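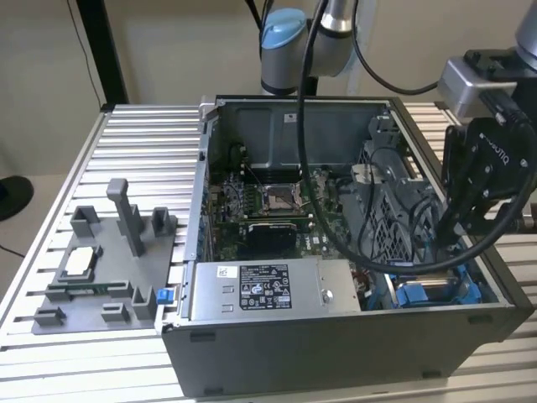 Tour 32, démontage - mai 2026

Capot latéral retiré, tour couchée sur la table alu, intérieur vers le haut. Socket vide, bride de maintien encore levée : à rabattre avant de toucher au reste, sinon on va finir par tordre une broche.

Ordre prévu : carte graphique, alim, puis cage disques. Loquets bleus en bas de la cage, ne pas forcer (cf. Cokholm, 2 cassés net en septembre).

Alim : relever la réf. sur l'étiquette avant dépose. Languette bleue côté gauche, appuyer puis glisser. Vis dans la coupelle Flekwood, pas en vrac sur la table - elles filent dans les rainures.

Câbles qui traversent la grille de la cage : les débrancher coté carte mère d'abord. Étiqueter. Vraiment.

Barrettes mémoire : pas encore testé, voir si Vodau en reprend.

A faire : pâte thermique (tube fini), sachets antistatiques, reporter le tout sur la fiche 3551. Manque toujours le tournevis long, quelqu'un l'a pris ?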